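Open Day at the Kallum Workshop: Frequently Asked Questions

When is it?
Tuesday, from 10 a.m. to 4 p.m. The last group goes in at 3:15. The same program runs all day, so it doesn't matter which group you join.

Do I need to book?
Yes. Each group is limited to 30 people, and the booking page closes when a group is full. Bring the confirmation on your phone or on paper.

What does it cost?
Adults pay $5. Children under 12 get in free but still need a place on the booking.

How do I get there?
Bus 62 stops across the road from the main gate. Parking is on the Pimell side of the building – please leave the loading bay clear.

What will I see?
Each visit starts with a short talk in the front hall, followed by the three work areas. Cha is the sorting line, Uvo is the arm that handles small parts, and the last stop is the repair bench. Allow an hour and a half.

Can I run a robot myself?
At the Uvo station, yes. Visitors take turns with the hand controls while a staff member stands at the stop button. You must be at least 8 years old. The Cha line runs on its own program and is for watching only.

What does Uvo pick up?
Small blocks and other light objects. The screen beside the station shows the view from the camera at the gripper, so people waiting can follow along. A block with a band of shiny tape around it, held between the two black fingers, looks like this on the screen:
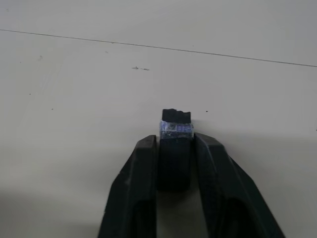
Is there anything I can't bring?
Leave large bags and umbrellas in the front hall. Closed shoes are required in the work areas, and long hair should be tied back. No food or open drinks past the hall.

May I take photos?
Yes, without flash. Flash can upset the cameras on the sorting line.

Is the building accessible?
All three areas are on the ground floor. The Uvo controls can be lowered for a seated visitor – tell the person at the desk when you arrive.

Do you take school groups?
Not at the open day. School visits start again in September and have their own booking form.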